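Brastcombe workshop floor reopens after recoating

11/10/2026

2 min read

The ground floor workshop at Brastcombe is open again. Green epoxy is down, the tables are back, and most of the boxes are still waiting for somebody to unpack them.

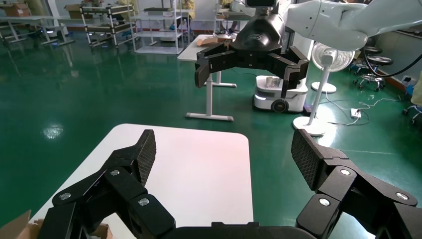
The old floor had been patched so often that carts were catching on it, and the Stavari building office finally signed off on a full recoat in the spring. Work took 16 days – a week longer than planned, after the first coat on the north side had to be sanded off and done over. Gebremichael, the flooring contractor, covered 2,340 square feet in all.

Guangming Xie, who runs the workshop schedule, said groups can move back in now but should go easy for a bit. "Fine to walk on, fine for tables. Please don't drag anything heavy til the end of November," he said. "Lift it or ask for a dolly."

Fans have been going on the floor to help clear the smell. Anyone bothered by it can work upstairs in the Suvel room, which stays unlocked until 7 in the evening.

Storage still a sore point. Almost 100 boxes went into the hallway when the room was cleared, and a good number have no name on them. Labels are at the front desk. Unclaimed boxes go to the basement after Thanksgiving.

Two more things – extension cords and power strips need to be off the walkways before the safety check, and the standing desks are first come, first served agian. No sign-up sheet this time.

Side door is still closed. Use the main entrance.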